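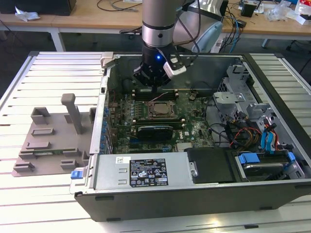

3.2 Case layout and order of removal

Figure 4. Interior of a desktop tower laid on its side with the side panel off. The processor socket is bare; the graphics card, drive caddy and power supply are in place.

The Gristdale set holds 80 retired desktop towers, all collected from office clearances and sorted at the Rellside depot in April. Each case was laid flat on a slatted aluminium bench before any part was taken out. We recorded every fastener, latch and cable joint that had to be released to free a part, giving 1325 entries over the whole set.

Parts fall into two groups. The first is held by latches or handles and needs no tools. In the Dell unit of Figure 4, the hard drive sits in a caddy with a blue plastic handle, and a blue release latch is found at one end of the power supply. Colour marking of this kind was coded as a separate variable, following Workneh. The second group is held by screws and was coded by head type.

Cabling was the main source of disagreement between coders. Power leads and SATA data cables often share the space beside the drive cages — red, yellow, black and blue in the unit shown — and a lead that crosses a part does not always hold it. We counted a cable as blocking only where the part could not be lifted clear with the cable left connected. Under this rule 29 entries remained in dispute, and these were settled by a third coder using the Fumiteo scheme. Memory modules were coded per slot, whether filled or empty.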